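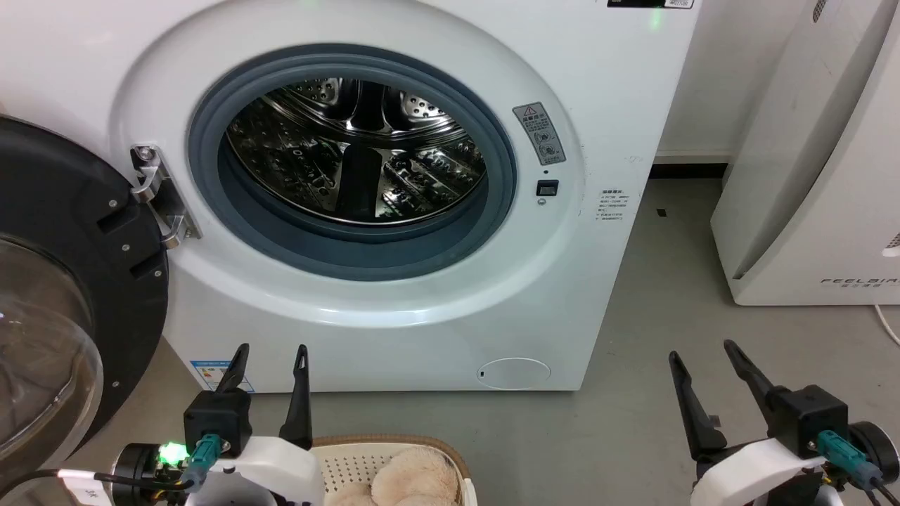
2 min read

Posted in September by Palesa Dlamini

I've been putting off laundry day all week, and then the plush toy needed doing too – the curly beige one, which has been everybody's pillow this summer. So in I went, sleeves up! I like to leave the door wide open between loads and run a cloth around the gray rubber ring, right down into the fold. 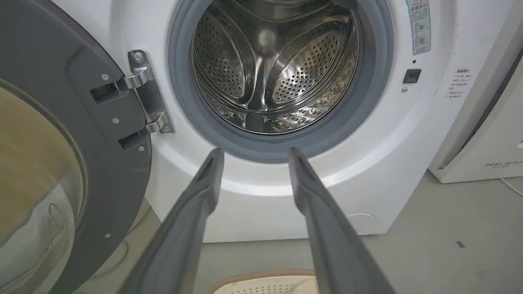

The fluffy one

Plush gets a cool, gentle cycle at our house, then a long rest in the oval basket with the brown woven rim – little holes all over, so the air gets in.

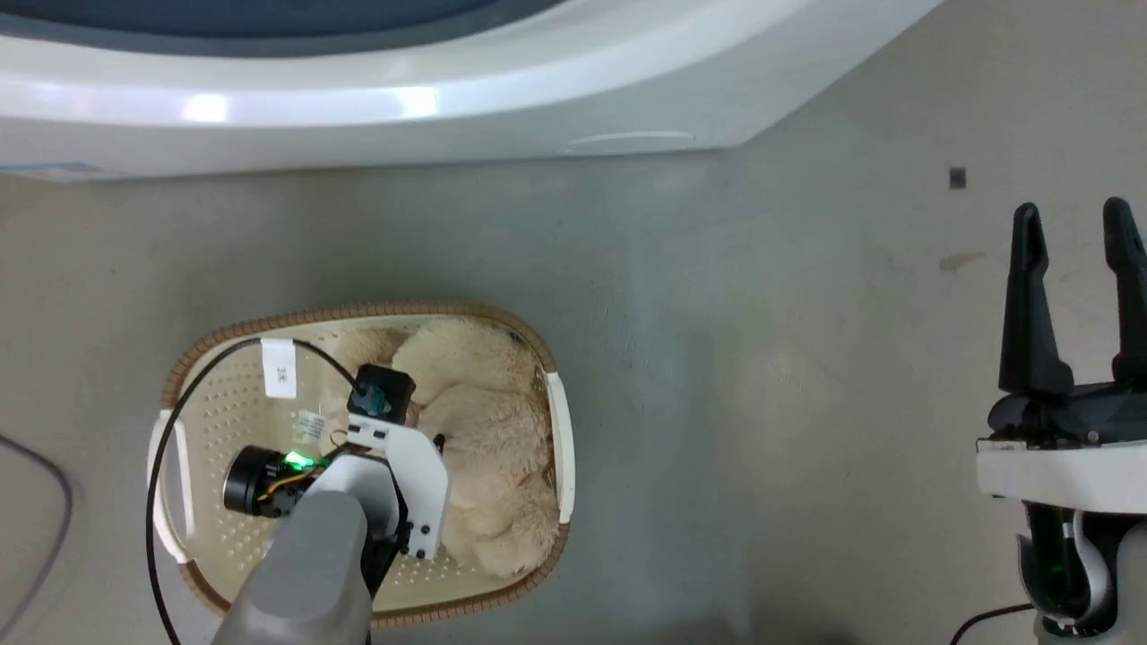 Themba Swanepoel
Mine went lumpy until I started putting it in a pillowcase first. Cold water, slow spin, and fluff the curls with your fingers after.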